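Packaging Density and Shelf Labeling in a Small Campus Store

Final report, Applied Operations Project
Site: Tunwood Hall store, lower level

Abstract

The Tunwood Hall store sells food, stationery and personal care goods from a single room. Stock is recorded by hand on paper sheets and transferred to a spreadsheet at closing. This project examined how often the recorded stock level of an item differed from the level on the shelf, and whether a change in shelf layout reduced the difference. Mismatches fell after the layout change, mainly for small items sold on hooks. Food items showed little change.

1. Background

The store orders from two wholesalers. Plirkanlow supplies packaged food and drinks, and Ljungberg supplies everything else. Orders are placed from the spreadsheet without a check of the shelf. An item that is recorded as present but missing from the shelf will therefore not be reordered until someone notices the gap. The reverse case, where stock is present but recorded as sold out, leads to double orders and fills the back room.

Earlier course projects at the same site dealt with opening hours and queue length. Neither looked at the stock records, although the queue report notes that cashiers leave the register to search for items that the spreadsheet lists as available.

2. Method

The store carries 239 separate product lines. All were included except newspapers, which are returned daily. Each line was given a short code on a Lokik label strip fixed to the front of the shelf. Before this, labels showed price only, and several products with the same price shared a label.

Shelf counts were made after closing, in the same order each time, beginning at the door. Each count was compared with the spreadsheet total for that evening. A mismatch was recorded when the two numbers differed by one unit or more. The size of the difference was noted but not used in the main comparison.

The baseline period ran through September. The layout was then changed as follows:

Products with similar packaging were separated by at least one unrelated product.
Hook displays were limited to one product per hook.
Overflow stock was moved from the top shelf to numbered boxes in the back room.

The second counting period began after a break of one week, so that staff could get used to the new positions. Prices and opening hours were kept the same.

3. Results

The two periods together gave 1,200 usable line checks. A further 50 were discarded, most of them from an evening when the paper sheets were entered twice.

Mismatches were most frequent among personal care goods in the baseline period. Toothbrushes, combs and travel-size bottles were often placed back on the wrong hook or behind another product. After the change these errors became less common. Stationery improved to a smaller degree, and pens remained a problem - they are sold singly from an open cup and have no individual packaging.

For food, the mismatches had a different source. Drinks were usually recorded under the wrong flavor at the register, which shelf layout does not affect.
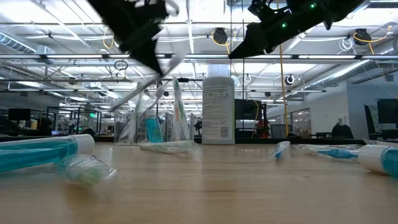 3.1 Personal Care

Clear packaging makes a toothbrush easy to identify at close range but harder to tell apart from its neighbors when several types hang together. The product name is printed on a narrow backing card in most of the lines stocked, and the color of the handle is the feature customers use. Sorting by handle color was considered and rejected, as one line is delivered in mixed colors under a single code.

4. Limitations

All counts were made by the author, and no second count was taken to estimate counting error. The store is small and the results may not carry over to a larger one. Theft was not measured separately and is included in the mismatches.

5. Recommendations

The coded labels should be kept. A maximum of 20 units per line on the sales floor would shorten the evening count, with the rest held in the numbered boxes. Drinks should be given separate register keys by flavor. Pens could be moved behind the counter, but this was not tested.

Appendix A contains the blank count sheet. Appendix B lists the product codes in shelf order.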